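Laundry habits in shared student housing: a project report

Zewditu Tefera
February 8, 2022

Introduction

This report looks at how students in shared housing wash and dry their clothes, and at what that costs them in money, time and damp walls. I chose the subject after moving into Sundside, a block of shared flats with one laundry room on the ground floor. There were notices up about mould in the first month, and most of them blamed drying racks in bedrooms.

The questions were simple. How often do people wash? Where do they dry? Do they know what a wash costs, and would they change anything if they did?

Method

I used a paper questionnaire with 12 questions and left copies in the kitchens of two blocks, Sundside and Kushnir House. Both have coin-free machines paid for through an app. Of the copies I left out, 54 came back filled in. I threw away none of them, although a few had questions left blank, so the totals do not always match.

I also kept a laundry diary for my own flat. It covers 36 washes by five people over the autumn and winter. For each wash we wrote down the programme, whether the drum was full, half full or less, and how the clothes were dried. Two flatmates forgot to fill it in for the first week and their entries were added from the payment history in the app, which gives the programme but not the load.

Finally I put a small humidity meter in three places: my bedroom, the shared kitchen and the corridor. The meter was a cheap one and I did not have a second to check it against. The readings are useful for comparing rooms with each other but should not be taken as exact.

Washing

Most people who answered wash once a week. The next largest group wash every two weeks, and a handful said "when I run out", which I counted separately. The most common programme in both blocks was 40 degrees, mixed load. When asked why, people mostly wrote that it was what their parents used or that the machine starts on it.

Half-full drums were common in the diary. The usual reason was sorting by colour. Someone with a few white shirts and a few dark jumpers will run two small washes, and pay twice. In our flat we tried putting the whites of all five people together in the last part of the diary. It worked for towels and bedding and less well for clothes, as people were not keen on handling each other's socks.

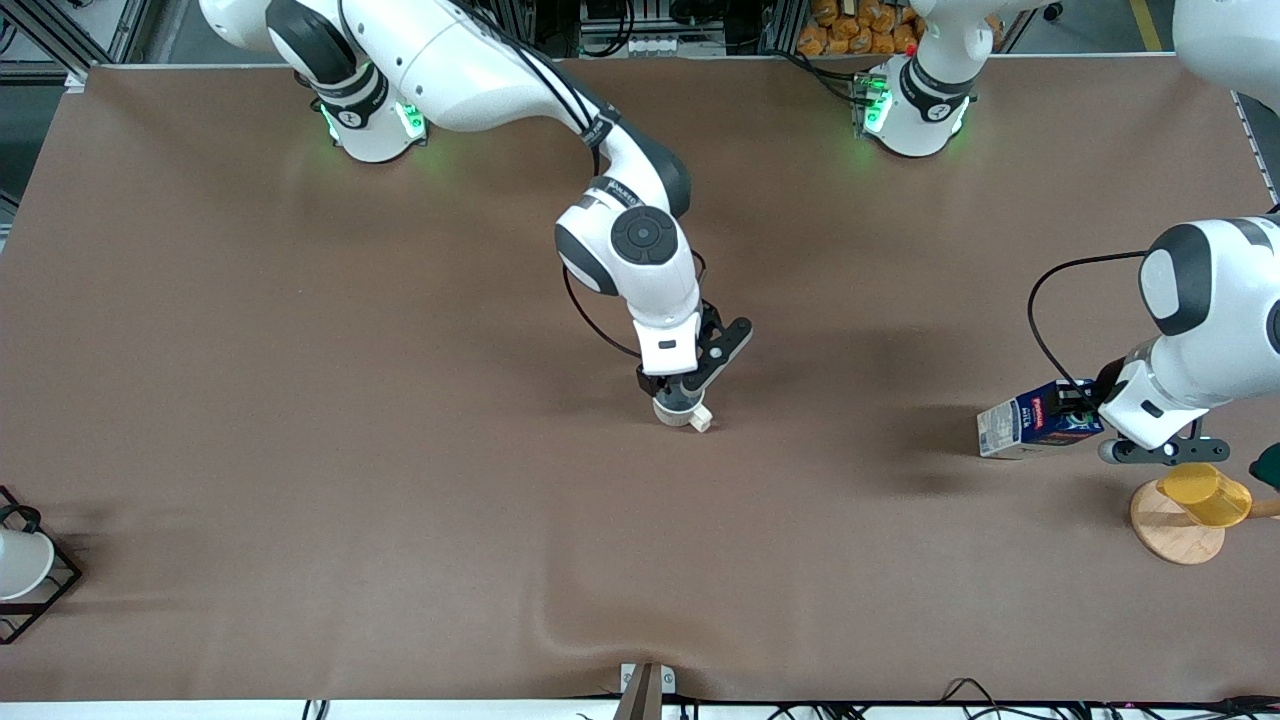
4 min read

Drying

Drying was where the two blocks differed. Kushnir House has a drying room with lines and an extractor fan, and most residents who answered said they use it. Sundside has two tumble dryers and no drying room. There the usual answer was a rack in the bedroom, with the window shut from November onwards.

The price of the dryer was the main complaint in Sundside. Several people wrote that one cycle does not dry a full load, so they pay for two or take the clothes up damp and hang them anyway. I found the same in the diary. Jeans and hooded tops were the worst. Splitting a load between the two dryers dried everything in one cycle but cost the same as running one dryer twice.

Humidity in my bedroom went up within an hour of hanging a wash and stayed up overnight if the window was closed. With the window open a hand's width it had come down again by the morning, but the room was cold and I would not expect people to do this in January. The kitchen readings were high at meal times whatever was on the rack, and the corridor hardly changed.

What people know about cost

Few of those who answered could give the price of a wash without looking it up. Guesses were mostly too low. The app takes money from a balance that is topped up now and then, and people remember the top-up, not the single wash.

I asked whether a lower price for a 30-degree wash would make them switch. Most said yes. This is an easy thing to say on a questionnaire and I have no way of testing it, as the machines charge the same for every programme.

Problems with the project

The people who fill in a form about laundry may be the ones who already have opinions about it. I also left the copies in kitchens, so anyone who eats out or cooks in their room was less likely to see one. The diary covers a single flat — mine — and we knew we were writing things down, which probably made us fill the drum more carefully than before.

I had planned to include a third block but did not get permission in time.

Recommendations

Sundside should have a drying room. The bicycle store next to the laundry has an outside wall and could take a fan, and the bicycles could go under the covered area at the back. Until then, a lower dryer price in the winter months would cost the block less than repainting bedrooms.

The price of each programme should be printed on a card above the machines. A spare rack in the corridor on each floor would also help, provided it does not block the fire door.

The blank questionnaire and the full laundry diary are in the appendix. Names have been replaced with room letters.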